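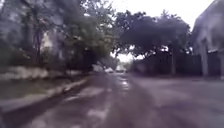
4. Equipment planning for the street trials

4.1 What had to be bought

The project needed a small ground vehicle that can drive on residential streets and keep its view of the road when the surface is damp and people pass close to it. We compared two platforms, the Nandora and the Luvetti. Both can carry our computing unit and one camera. The Luvetti is the cheaper of the two, but its battery is not exchangeable in the field, so a second vehicle would be necessary for a full day of trials. For this reason we planned the budget on the Nandora.

The first budget was closed on Wednesday, July 31, 2024. It gave 780 euros to the camera and its housing, and 236 euros to spare tyres, cables and connectors. The camera sum was fixed before we had looked at street images in any detail, and we consider this the weakest part of our planning.

4.2 Camera requirements

In the street images the large shapes remain: the road, the kerb, the trees and the pale sky. Small things are mostly lost. Figure 2 is the case we used most when we discussed the purchase. A dark, furry shape, in our reading a long-haired dog, is very close to the viewpoint, and the blur does not let us say where its face is. A buyer should therefore ask first for a short exposure time, and only after that for more pixels - our first list had these in the opposite order.

The view is also very low. A person beside the kerb is seen only from the waist down, so a detector which was trained on whole figures cannot be taken from the shelf without extra tests. We reserved 17 working days for these tests in the plan.

Figure 2. Street view from just above the ground, with strong motion blur. Left of the centre, a dark furry shape, probably a dog; at the upper left, the legs of a person.
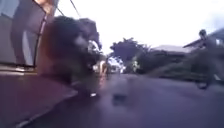 4.3 Changes to the budget

The revised plan moves the money for spare tyres to the camera, and the tyres will be ordered in August from the running costs. The offer of Sakamoto includes a camera with global shutter, the offer of Destusis does not, but it has the longer guarantee. We will borrow one unit from each supplier before the order is signed.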